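Search Ukness Help... Go All topics My questions

Posted in: Work & Business > Leadership, Boards, Company Politics

CEO sits on a government advisory panel, staff want him off it. Does the company have to say anything?
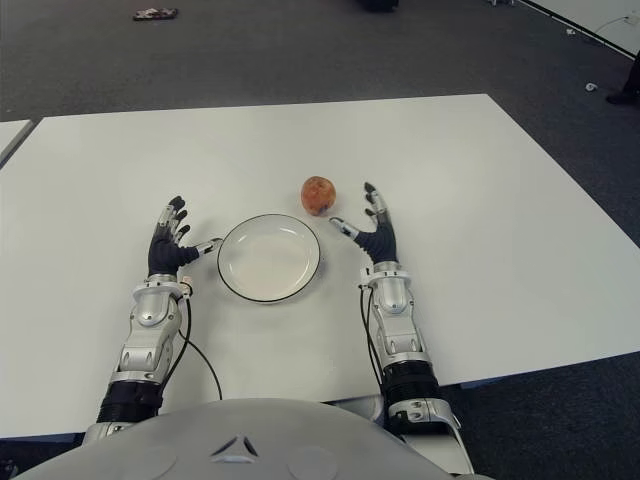
Can a chief executive join a government advisory panel without asking the board first?

In most companies he can, unless his contract or the company's outside activities policy says he needs approval. A lot of contracts do say that, so the contract is the first place to look.

OK so longer version of my question. I work at a mid size logistics software company, call it Planura becuase that's what it is and everyone here will guess anyway. In January our CEO took an unpaid seat on a state advisory panel on freight and jobs. Fine, whatever, small press release, a photo with the governor's people. Then the panel put out a paper that went pretty hard on contractor rules and his name is on the second page. Half our customers' drivers are contractors. A bunch of our own support staff too.

Since then:

- internal letter going around asking him to step down from the panel. 100 signatures last I heard
- two customers asked their account reps whether the paper is "the company position"
- one of those reps is me
- comms told us to say "he serves in a personal capacity" and nothing else
- his bio on the panel site says CEO of Planura. Nothing personal about it

I haven't signed. Not sure I want to. I kind of like the guy, and I can see the point of having somebody in the room. But I'm the one on the phone with customers and I need something to tell them that isn't silly. So, questions:

Is "personal capacity" a real thing or just words? Can staff really push a CEO off something like this? And can I get in trouble for signing, or for not repeating the comms line exactly?

We're in the US, private company, 15 investors or so on the cap table, no union. Posted 14 June 2021.

3 answers | Sort by: most helpful

ANSWER (marked helpful)
Thijs Baert

Did board secretary work for a long time, now semi retired. Not a lawyer. Taking these in order.

"Personal capacity" is real but thin. It means he wasn't sent by the company, doesn't vote the way the company tells him to, and the company isn't bound by what the panel says. All can be true while the whole world still reads it as Planura. The title in the bio is the weak spot. Usual fix is a line under the name, "title listed for identification only." Takes five minutes. Somebody should ask the panel's staff to add it. Surprised comms hasn't.

Can staff push him off. Not formally. No vote, no mechanism. What happens in practice is the letter gets to the board, a couple of directors get calls from customers, and somebody has a quiet word with him over dinner. Saw it at a company called Smits, years ago. CEO was on a trade delegation that got unpopular. Staff letter did nothing for weeks. Then one big customer paused a renewal and he was off inside 14 days. Statement said he wanted to focus on the business. They all say that.

So if the customers are asking, the person who needs to know is your head of sales, and in writing. Which customer, what they asked, what date. Keep your own opinion out of it. That's worth more than a signature either way, and it's squarely your job so no one can complain.

On trouble. In the US, employees acting together about their own pay and working conditions have some protection under federal labor law, union or no union. Whether a letter about an outside panel counts depends on how tied it is to your own conditions. Your support staff being contractors muddies it, contractors mostly aren't covered. And if you supervise people you may not be covered either. If you're seriously thinking of signing and worried, pay for one hour with an employment lawyer in your state. Don't rely on me.

Not repeating the comms line: be careful there. Telling a customer "I don't agree with the paper" is you speaking for the company on a sales call. You can say something like:

"The panel's paper is the panel's. Planura hasn't taken a position on it. If you want that in writing I'll ask for it."

But check with comms before you use the middle sentence. If the company HAS taken a position somewhere, in a filing or a lobbying letter, you'd be telling a customer something untrue.

Last thing, read his side too. Usual argument is that leaving gives up the seat to somebody worse. Sometimes right. Depends if he ever disagreed with the others on the record, and panels like that often publish minutes. Look for them.

Comments on this answer

> thanks, this is great. Found the minutes. He's marked absent for the session where they adopted the paper, which I did not expect. Does that matter?

> TB: Matters a bit. He'd still need to say so himself. Members can normally ask for a note of dissent, or just a note that they weren't there. If he didn't ask, people will assume he was fine with it. I'd pass it up the chain and not to customers.

ANSWER
poruder_fan

we had the exact same thing at Poruder. different panel. everyone signed, ceo did an all hands, cried a little, stayed on the panel. nothing happend to anyone who signed. three people quit but they were going to quit anyway imo. customers forgot by the next quarter

id sign if you believe it and not if you dont. its a letter

Comments on this answer

> One company isn't much to go on. And yours was before the layoffs wasn't it?

> yes but the layoffs were separate

ANSWER
guest

CEO's should stay out of politics period. Run the company. If he wants to advise the government he can run for office like everybody else. Same goes for the employees by the way, you are paid to work and not to write letters.

Comments on this answer

> Doesn't answer the question. OP asked what to say to customers.

> tell them to mind there business too

Update from asker: sent the customer questions to my sales lead in writing, like Thijs said. She already had 5 more from other reps. There's a board call coming, no idea what's on the agenda. Bio on the panel site still says CEO, no extra line. Will update if it goes anywhere.

Tags: ceo, advisory panel, employee letter, personal capacity, customer questions

Contact | Terms | House rules | © Ukness Help, answers belong to the people who wrote them | Back to top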